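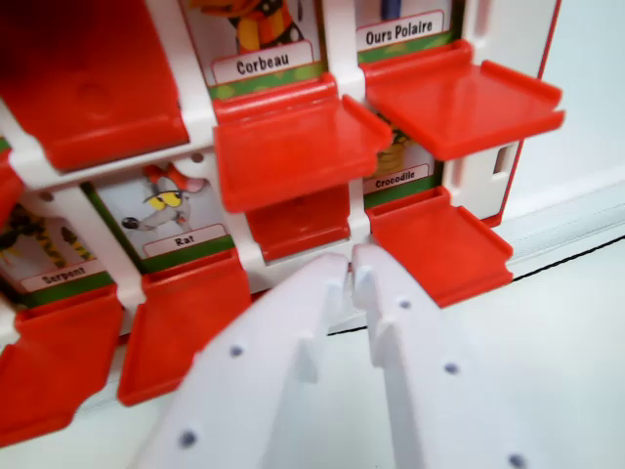

Ticket 519 – Norkton guesthouse, room bookings not reaching front desk
Status: open
Priority: raised from normal in July

Reported problem
Guests who book through Dredgate get a confirmation, but the stay never shows up in our Sesier calendar. Front desk only finds out when somebody arrives with a suitcase. We have 14 cases so far, all for the family rooms on the garden side.

Reply from Dredgate support
"Please clear your browser cache and try again." Done, on both desk computers. I don't see how our cache could lose a booking made on a guest's phone, but it's done. No change.

Log
Made a test booking for a double room. Showed up in Sesier in under a minute.

Made a test booking for a family room. Waited 90 minutes. Nothing.

Asked Sesier whether the room codes match. They say the link is "healthy" and sent a green check mark. The check mark seems to mean the two systems can reach each other, which I never doubted.

Compared the room lists by hand. Dredgate still has the family rooms under the old Ulloa codes, from before the change of system. Sesier has the new ones. Sent both lists to both companies.

Dredgate says the codes were updated on their side. Ran the family room test again – nearly 60 minutes, still nothing. The old codes are still on the export.

Workaround
Desk checks the Dredgate inbox at the start of each shift and types family room stays in by hand. Leave the price field alone or the guest gets a second invoice.

Update, Aug 19, 2020
Dredgate asked to close this as solved. Declined. I'll close it when a family room booking lands in the calendar without anyone typing it. Still waiting for a fresh export.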